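Ticket: basket handle slips on Gilbert bedside cabinet
Product: Junano red hand basket
Status: open

Problem: When the basket is put down on the small white cabinet, the handle drops to one side and ends up across the opening. Fruit rolls to one end and the basket tips when lifted again.

Already tried:
– Wiped the cabinet top and let it dry. No change.
– Turned the basket 20 degrees so it sits at an angle. A little steadier.
– Pushed both handle pivots in until they clicked. Held for 16 lifts, then slipped again.
– Put felt pads from Ruvidard under the base. They came off.

The drawer was kept shut for all of this. The cabinet does not rock on the floor.
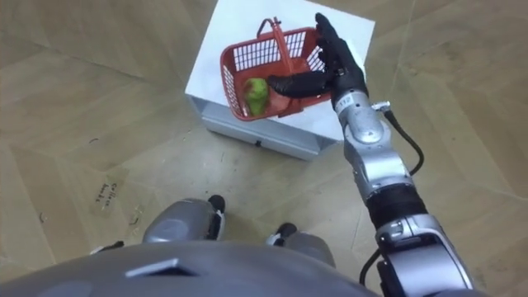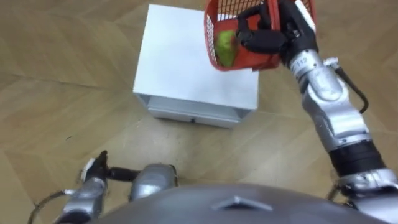
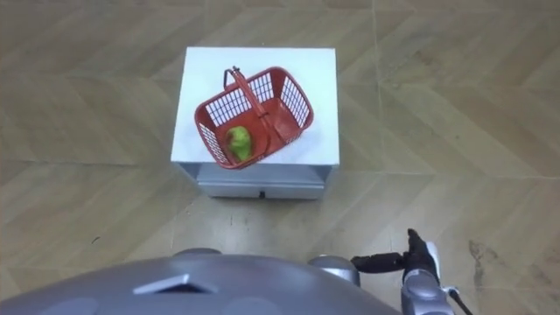
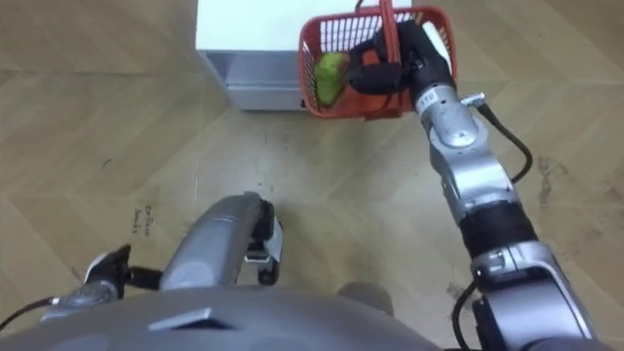 Posted by Rekano

Next step: try the spare handle on the same cabinet with the same load. If the new one slips too, I will ask for a replacement basket – the pivots are probably worn.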